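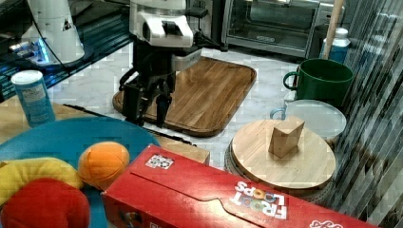

Print | E-mail

3/6/19
By Zbigniew Kaczorowski

Keeping Bread Through the Mud Season

Every March I get the same handful of letters, and they all come down to bread. The loaf was fine on the first day, a little tough on the second, and by the third there was a green spot on the heel and the whole thing went to the birds (who, I'm told, shouldn't have it either). The weather is partly to blame. Our kitchens are still heated, the doors keep opening on damp air, and a loaf that sat happily on the counter all January suddenly doesn't know what to do with itself.

I grew up over my aunt's shop on Wysocka Street, where bread was bought in the morning and gone by supper, so I came to all this rather late in life. I learned it in the little house in Celberg, after my wife and I started baking two loaves at a time and discovered that two people cannot eat two loaves before they turn. What follows is what has worked for us. I'm sure some of you have better ways, and I hope you'll write in with them!

The first day

Let it cool all the way. I know, I know, the smell is terrible to resist, and I have burned my fingers on more heels than I care to admit. But a loaf that is bagged warm will sweat in the bag, and the crust goes leathery by bedtime. I leave mine on a rack for 3 hours and try to find something to do in the yard.

Once it has cooled, a crusty loaf can simply stand cut side down on a wooden board overnight. No bag, no wrap, nothing. The crust looks after the inside, and the board looks after the cut. A soft sandwich loaf is another matter and wants a bag right away, with the air pressed out of it.

After that, it depends on the loaf. Rye keeps beautifully. The dark seeded rye from the Flarley bakery, the one they sell at $3 for the half loaf, is better on the fourth day than on the first if you ask me, and I have eaten it on the eighth with butter and no regrets. White bread I would never ask to go so long. Please don't put any of it in the refrigerator, where it goes stale faster than it does on the counter. I held out against this advice for years out of pure stubbornness, and I was wrong.

A bread box is a fine thing if you have the room, and most of us don't, what with everything else that has to live on the counter. A clean towel around the loaf inside a paper bag does very nearly as well. Shake the crumbs out when you change loaves, and wipe the box down with a little vinegar now and then, as old crumbs are where the mold gets its start.
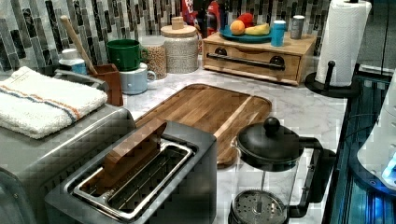 Freezing and bringing it back

Slice before you freeze, always. A whole frozen loaf is a doorstop, and I once bent a good knife on one. Slices can go straight from the freezer to the toaster on a lower setting, and they come out very nearly like fresh. For a whole loaf that has gone hard but not moldy, run the crust quickly under the tap and give it a few minutes in a hot oven. The inside softens up and the crust crackles again, but do eat it that same day, for it won't come back twice.

Anything past saving becomes crumbs, or the bread soup from the old Dorkness Grange cookbook. It's on page 71, for those of you who still have a copy, and it wants more garlic than it says.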